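# Recording pick-and-place examples with a hand-held gripper

*Notes for new recorders on the drinks shelf task, Thu 9 February*

Welcome! If you've only ever trained a model on other people's data, you're in for a treat. Making your own is slow for the first hour and then weirdly addictive (I did my first batch in January and had to be told to go home).

The task sounds small. Take a bottle off the two-tier shelf, put it on the table, let go. We want 625 good examples of it before Widville starts training, and we have nearly 400, so every tidy session helps.

## Before you start

1. Charge the gripper and wipe the lens. A thumbprint will ruin a whole morning.
2. Open and close the fingers fully, twice, so the software learns their range.
3. Do the mapping pass: a slow sweep across the table and shelf, with plenty of the room behind in view.
4. Fill both tiers. Mix tall and short, glass and plastic, and leave the limes in their bowl as clutter.

Please don't make it neat. Asger Hallgrímsson lined everything up by height on his first day, and the model trained on that batch (we called it Helberg) went looking for a tall bottle on the left every single time.
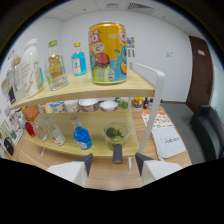 Shuffle after every tenth example. Swap the tiers over, turn labels away, push one thing to the back. Moving the whole shelf a hand's width along the table is good too, and so is shifting the things lying next to it.

## Recording one example

Start with the gripper well back from the shelf, fingers open, and hold still for a breath. Press record. Now go in at the speed you'd use to pour tea for someone: steady, no darting. Pick your line early and stick to it. If you wobble and correct, that's fine, keep going! Small corrections are lovely data. A full stop while you think is no use to us, so bin that one and go again.

Close on the body of the bottle, below the shoulder. Lift clear of the board before you pull back, or you'll clip whatever is next door. When you lower it, wait until the base is flat on the table, then open the fingers all the way and back straight out.

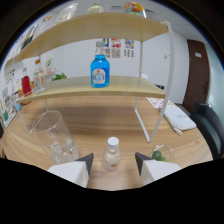 Clear glass is the hard part. The model has very little to go on apart from the cap, the label and whatever shows through, so I like to give it extra helpings: different spots on the table, other glass close by, blinds up and blinds down. Shoaib Chaudhry keeps the tally of which objects are running short, so ask him before you choose your set.

## Checking and uploading

- Play back the first and last example of each batch in Blöndal.
- Delete any where tracking jumps. You'll see the path line snap sideways.
- Tag drops as `drop` and keep them.
- Upload to the `Skoltetti` folder and write your initials in the batch name.

If an upload hangs at 928 MB, restart the client. It picks up where it left off, and there's a ticket open for it.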